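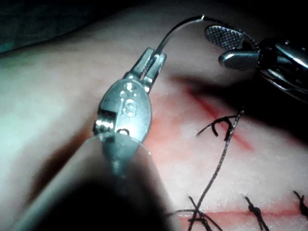

Can You Really Sew Skin? A Suspicious Look at Stitches

You have probably heard a grown-up say that getting stitches is "just like sewing on a button." Should you believe it? I didn't, so let's check.

A stitch holds two sides of a cut close together while the body grows new skin across the gap. That part is true. But people often say the stitches heal the cut, and they don't. Your body does the healing. The thread only keeps the edges from wandering apart.

Is the needle the same?

No. Get a sewing needle from the kit at home (ask first) and look at it. It is straight, and it works fine on a shirt because you can reach behind the cloth and pull it through. Now try to think how you would reach behind the skin on your own knee. You can't, and neither can a surgeon.

So the needle is curved. It goes down on one side of the cut, travels underneath and comes up on the other side, like a dolphin diving under a boat. A straight needle would just keep going down.

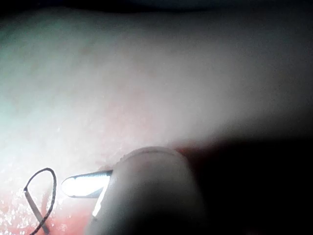 A curved needle is also small and slippery, and fingers are a poor match for it. It gets held in narrow metal jaws instead. Some jaws have tiny ridges or a crisscross pattern on the inside. You may hear that this is for decoration. Don't fall for it. The pattern is for grip, like the bottom of a sneaker.

What about the thread?

The thread is called a suture, which you say like "SOO-cher." Some sutures are black, so they are easy to spot against something pale. Some kinds break down inside the body by themselves, and some have to be taken out later. If anyone tells you all stitches "just melt," ask which kind they mean.

Does it take a lot of practice?

Yes, and I don't trust any book that says you can learn it in an afternoon. Tying the knot is hard too. Too loose and the gap opens. Too tight and the skin gets pinched.

Test it yourself

You need a banana peel, a pipe cleaner and two pairs of blunt tweezers. No real needles! Ask a grown-up to cut a slit in the peel and poke 7 pairs of holes along it. Bend the pipe cleaner into a curve and thread it through using only the tweezers. Then try it with the pipe cleaner straight. Which was easier?
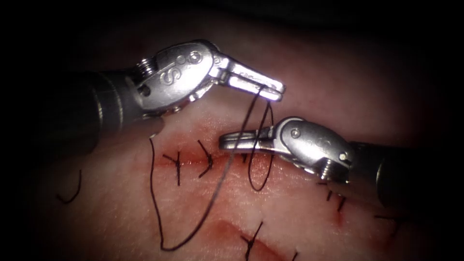
Words to know

Incision: a cut made on purpose, usually by a surgeon.

Suture: the thread used for a stitch, or the stitch itself.

Tissue: the stuff body parts are made of, such as skin or muscle. It has nothing to do with blowing your nose.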